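ハンドヘルドグリッパーの公開デモを見学者の前で行うときの進め方について

ロボット・自動化 > 見学会・展示・デモ

投稿者：Chidubem Dauda
投稿日：2021年4月15日

勤務先の自動化部門で、7月に取引先と近隣の工業高校向けの見学会を開くことになりました。私はその中の一コマ、ハンドヘルドグリッパー(人が手で持って操作する二指タイプ)による把持作業の実演を担当します。アームに載せた状態の実演は別の担当者がやるので、私の持ち分は「人が手で持って物をつかみ、その動作を記録する」という部分だけです。

現状の条件を書きます。

・持ち時間は18分。このうち質疑に5分を充てる予定
・見学者は1回につき16人
・会場は通常の会議室。机は固定されておらず、レイアウトの変更は可能
・把持対象は未定。候補はプラスチックボトル、紙袋、個包装の菓子、小箱
・手元カメラの映像を壁のモニターに出すことはできる
・指の駆動はトリガー式。力覚の表示はない

先月、社内向けに一度リハーサルをしました。結果は良くありませんでした。後ろの列から手元が見えないという意見と、何が難しい作業なのか分からないという意見が多く出ました。後者については自分でも説明しきれなかったと感じています。人が手で持っているので、見ている側には「道具で物をつまんだ」としか映らないようです。

お聞きしたいのは次の点です。

把持対象は何を選ぶべきか。失敗しにくいものだけにするか、失敗するものも混ぜるか。

机の上は片づけて対象物だけを置くべきか、普段の作業環境に近い状態で見せるべきか。上司は前者、私は後者の考えです。

手元カメラの映像はどの程度使うべきか。全編流すか、要所だけにするか。

見学者に持たせる時間を設けるべきか。設ける場合、どう区切れば時間内に収まるか。

同種の実演を経験された方のご意見をいただければ幸いです。機種固有の設定については質問していませんので、その点はご放念ください。

投稿者：Revow

全員に持たせるのは無理です。16人で残り13分、入れ替えだけで終わります。代表者2人に絞ってください。

対象は小箱だけで十分だと思います。失敗は見せない方がいい。取引先がいるなら尚更です。

映像は流しっぱなしでいいでしょう。切り替え操作で手間取る方が見苦しい。

投稿者：Skorkus

部品メーカーの見学対応を数年担当しています。Revowさんの回答とは意見が違うところがあるので、項目ごとに書きます。

まず時間配分です。18分から質疑の5分を引いた13分を、導入2分、実演6分、体験4分、予備1分に分けます。導入では装置の構造を説明しません。「指が2本ある」「引き金で開閉する」「動作は記録される」の三点だけ述べて、すぐに実演に入ります。リンク機構や指先の材質は質疑で必ず聞かれるので、そこに回せます。最初に構造から入ると、後列の人は説明されている部品が見えないまま2分を過ごすことになります。

「何が難しいのか分からない」という意見への対処は、対象物の順番で行います。私の場合、次の順で出しています。

一番目は直方体の小箱。面が平行なので、指を閉じれば持てます。ここでは何も解説しません。

二番目は円筒形の容器。指の中心と容器の軸がずれていると、閉じる途中で容器が回るか逃げます。わざと軸をずらして一度つかみ、次に合わせてつかみます。見学者はこの差で初めて「位置合わせが要る」と理解します。

三番目は袋物。外形が決まらず、つかむ場所によって垂れ方が変わります。持ち上げたときに重心が動くことも見えます。

失敗を混ぜるかという質問には、混ぜるべきと答えます。ただし失敗する対象を用意するという意味ではありません。同じ対象について条件を変え、悪い条件と良い条件を続けて見せるという意味です。悪い条件の方は必ず先にやってください。逆順にすると、最後に失敗した印象だけが残ります。取引先が同席している場でもこの方法で苦情が出たことはありません。

ガラス製と、中身の入った開放容器は使わないでください。ボトルを使う場合は空にして、内部に水分が残っていないことを開始前に確認します。口が開いたものは傾けたときに残液が出ます。床が濡れると次の回の開始が遅れます。

体験については、Revowさんの言う代表者方式に賛成です。加えて、代表者以外に役割を与えると間が持ちます。私は「閉じ始める前に声で合図する係」と「モニターを見て、つかめているか判定する係」を置いています。判定係が見ているのは手元カメラの映像で、操作者が見ているのは現物です。両者の判断が食い違うことがあり、これが一番よい教材になります。映像では接触しているように見えても、実際には隙間がある場合があるためです。

安全面。指が閉じる範囲に手を入れさせないこと。対象物を手渡ししながらつかませる演出は避けること。装置を渡すときは必ずトリガーから指を離した状態で、対象物を放してから渡すこと。ケーブルがある機種なら、ケーブルを持つ補助者を1人つけてください。

投稿者：Kendmont

Skorkusさんの回答でほぼ足りていますが、机上の状態と映像の使い方について補足します。当方は研修施設の技術担当です。Aliyuという社内名の実習コースで、同じ種類の道具を使った公開実習を受け持っています。

机上の状態は、質問者さんの案(普段に近い状態)を支持します。ただし準備のいる「普段」です。物を置くこと自体は構いませんが、次の三つの範囲には何も置かないでください。対象物を置く位置、対象物を移す先、その間を道具が通る経路。これ以外の場所には日用品があって問題ありません。背景に物があると、見学者は「整った台の上でしか使えないのか」という質問をしなくなります。当方では以前、白い台に対象物を一つだけ置いて実演していましたが、アンケートでこの質問が毎回上位に来ていました。

一方で、背景の物が対象物と紛らわしいと困ります。黒い道具で黒い対象物をつかみ、その向こうにまた黒い家電がある、という並びは後列から判別できません。対象物を変えられないなら、対象物の真後ろにだけ明るい色の物を置けば輪郭が出ます。机全体を替える必要はありません。

照明も確認してください。天井灯が手元カメラの視野の隅に入ると、機種によっては露出が引っ張られて手元が暗くなります。実演者の立つ向きを変えるのが最も簡単な対策です。壁の大型テレビに映す場合は、画面への映り込みも客席の端から確認します。正面からだけ確認して済ませる担当者が多いのですが、端の席の方が条件は悪くなります。 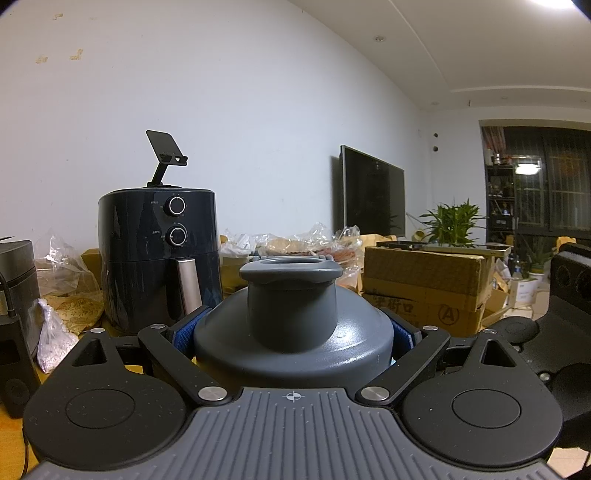
映像の使い方については、全編流す案と要所だけ流す案の中間をお勧めします。つまり、映像は常時出しておき、説明で触れるのは決まった三か所に限ります。接触の直前、閉じ終わった時点、放す直前です。閉じ終わった時点では、説明者が見る場所を一つだけ指定してください。ボトルの例で言えば、濃い灰色の胴の両側に青い滑り止め面が当たっている部分です。左右の両方が接しているかどうかだけを見てもらい、口の部分や肩の丸みには話を広げません。手元カメラの映像は指と対象物が大きく映る反面、奥の机上にある箱や包装品まで一緒に入るため、指定しないと視線が散ります。奥にある物について聞かれたら質疑に回すと伝えて先へ進みます。

円筒形の対象については、Skorkusさんの「軸をずらして一度、合わせて一度」に加えて、つかむ高さも変えるとよいです。胴の直線部分、肩の曲面、首の三か所で挙動が違います。肩は指の当たる面が傾くため、閉じる力が対象を押し下げる方向にも働きます。首は細いので指の移動量が増えますが、太さが一定なら安定します。三か所すべてを見せる時間はないはずなので、胴と肩の二つで足ります。

記録の扱いも決めておいてください。動作を記録する道具で見学者に体験させると、見学者の操作も記録されます。当方では体験中は記録を止め、止めたことを口頭で伝えています。記録を続ける場合は、顔や名札が映る可能性があるので、事前の同意が要ります。工業高校の生徒が対象なら学校側にも確認が必要です。この点は実演の出来より優先してください。

当方の公開実習では、体験者の操作を81回分集計したことがあります。一回目でつかめなかった操作の原因は、ほとんどが閉じる力の不足より前の段階、すなわち接近の角度にありました。道具を上から見下ろす姿勢で持つ人が多く、指が対象に対して斜めに入ります。体験の前に「対象の横から、机と平行に近づける」と一言添えるだけで改善します。背の高い人には机から半歩下がってもらってください。

最後に上司の方への説明ですが、机上を片づけるか残すかを二者択一で議論すると長引きます。上記の三つの範囲を図にして、「この範囲は空ける、他は残す」と提示した方が早く決まります。

投稿者：Chidubem Dauda

ご回答ありがとうございます。

対象物は小箱、空のボトル、紙袋の三種とし、Skorkusさんの順で進めます。ボトルは胴と肩の二か所をつかみ、軸をずらした把持は胴の方だけで行います。体験は代表者2人、合図係と判定係を各1人とします。

記録の停止については考えていませんでした。こちらの機種は電源投入と同時に記録が始まる設定になっていたので、開始を手動に切り替える方法を担当者に確認しています。

机上の三つの範囲はテープで囲い、その状態で上司に見てもらいます。リハーサルは会場の端の席にも人を座らせてやり直します。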